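The Afternoon Pot: A Conversation with Yee-man Au

The tea room at Lutthorpe opens at two and is full within the half-hour. Its patrons are, for the most part, people who live or work within walking distance, and a good many of them have given up coffee in the afternoon on the advice of a doctor or a spouse. Yee-man Au, who has directed the beverage program at Lutthorpe since the building reopened, does not regard this as a hardship. She met with the Review over two pots of roasted green tea and spoke at length about water, milk, and the training of new staff.

Ms. Au was raised in a household where tea was made in the morning and topped up until supper. "My grandmother kept one pot going all day," she said. "By four o'clock it had very little flavour, and we drank it anyway. I did not learn that leaves could be measured until I was an adult."

Her formal education in the subject began under Chih-ming Ng, then the buyer for Skovach, an importing firm with a warehouse near the rail yards. She was employed there to label tins. Mr. Ng required every member of the staff, including those in the office, to attend the morning tasting and to write down an opinion before anyone had spoken. Ms. Au has kept the practice.
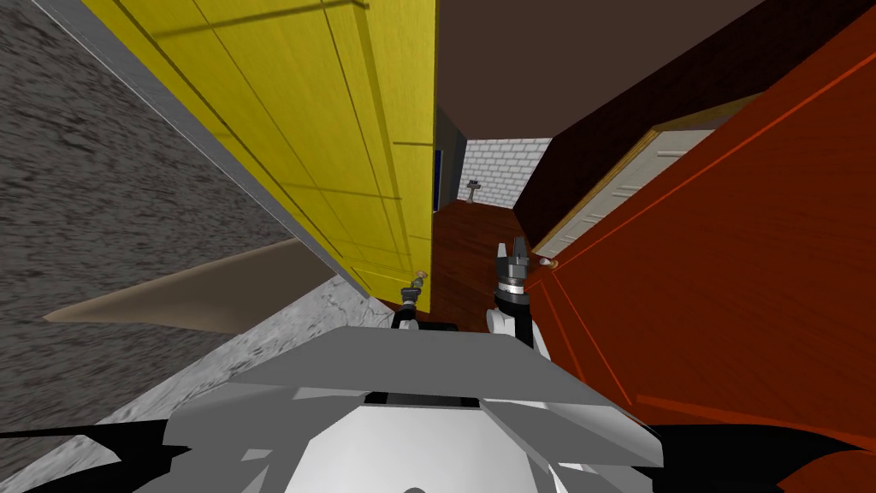 The Beverage Review | Vol. 6, No. 2 | 22/05/2026

"People will agree with whoever speaks first," she explained. "If I say a tea is smoky, the whole table finds smoke in it. So we write, and we fold the paper, and then we talk."

Asked whether the public has grown more knowledgeable, Ms. Au was cautious. Guests now arrive with firm views on origin and harvest, she observed, but many still pour boiling water over a green tea and conclude that they dislike it. Lutthorpe has responded by printing a brewing temperature beside each entry on its menu. The change was proposed by Amber Groen, the floor manager, and was introduced in March.

"Amber had grown tired of taking back bitter pots," said Ms. Au. "She was quite right to be. We had been bringing a kettle to the table and leaving people to it."

The standard pot at Lutthorpe holds 400 millilitres, a size selected after some disagreement. Ms. Groen had favoured a larger vessel on the grounds that guests tend to linger. Ms. Au held that the last cup from a large pot is invariably stewed, and that a second infusion in a small pot is the better remedy. The small pot prevailed, although a larger one in brown earthenware is kept for families and is, by Ms. Au's admission, requested often.

On the question of milk, the institution takes no position. A small jug is supplied with every black tea and with no others, unless it is asked for. Sugar is on the table. Ms. Au takes neither, but she spoke with some feeling against the notion that a guest should be corrected.

"I had a gentleman who put honey and milk in a white tea that I had carried home in my own luggage," she recalled. "I was unhappy for the rest of the day. But he came back and ordered it again, and he still does."

Coffee has not been excluded. A filter coffee from the Mendes roastery is served until closing, and Jucélia Peixoto, who prepares it, has lately been given charge of a short list of herbal infusions as well. Ms. Peixoto joined the conversation briefly to speak in favour of lemon verbena, which she regards as undervalued, and against hibiscus, which she considers sour and difficult to remove from linen.
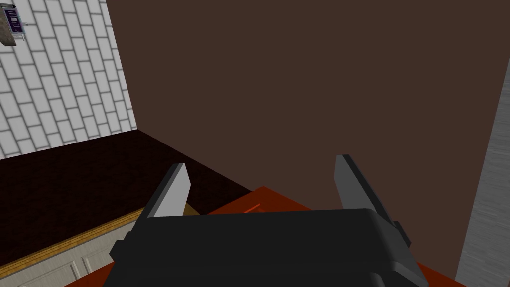 Ms. Peixoto's infusions are steeped under a lid for longer than most guests expect, and she asks the servers to say so when they take the order. "They see the pot arrive and they want to pour," she said. "With verbena you need to wait. If it is poured early it tastes of warm water, and then they tell their friends it is boring."

Ms. Au is at present occupied with the autumn list, which will include an oolong supplied through Himitz and a malty breakfast blend assembled on the premises. The blend has gone through several versions. Wing-yan Yau, the most junior member of the tasting table, wrote of an early one that it resembled a wet cardigan, and it was withdrawn the same morning.

Readers who wish to improve the tea they make at home were offered modest counsel. Ms. Au recommends a kitchen scale, fresh water in the kettle each time, and a tin that closes properly and is stored away from the stove. She does not recommend expensive equipment. Her own teapot has a chipped spout and was bought at a church sale.

"I have been given very beautiful pots," she said, "and they are in the cupboard. The chipped one pours well."

Reservations are not accepted at Lutthorpe for parties of fewer than six.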